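Open afternoon at the Waaka lab in Uverstead

I've been wanting to get inside the Waaka building for ages, so when they opened the doors in June I was there at two with my notebook and far too many questions. It was worth the drive!

The topic of the day was house rules for robots that handle small food pieces, and I know how dry that sounds, but I could have stayed until they locked up. Tegan Ormsby took us through the handling sheet taped up by the door. It has 14 rules, and she seemed to know which bad day each one came from. My favorites: fingers stay open until they're over the piece, crumbs get logged before they get wiped, and no changing the grip force in the middle of a run (that one is underlined twice).

Then we got to the benches, where the pieces are small brown pellets on a plain white tray, and the fingers on the gripper are black, so every bit of dust shows up.

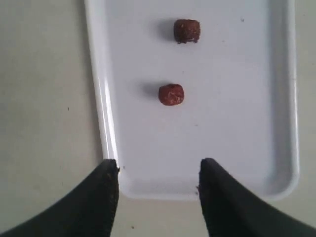
Wouter Wouters wasn't so sure about the crumb rule. He said that logging only helps if everyone means the same thing by a crumb, and that at Imley two shifts had kept two completely different logs for months. Tegan laughed and wrote it down, and we spent a good while on whether a speck of dust should get its own line. I'd say yes!

The other thing I loved was the stop drill. Three visitors at a time get to try it, and you have to say "stop" out loud as you hit the button, which feels silly once and then perfectly sensible. They repeat it with staff every 6 weeks.

Copies of the sheet were on the table by the coffee. I took one for our workshop in Kundley, and it's already up next to the sink.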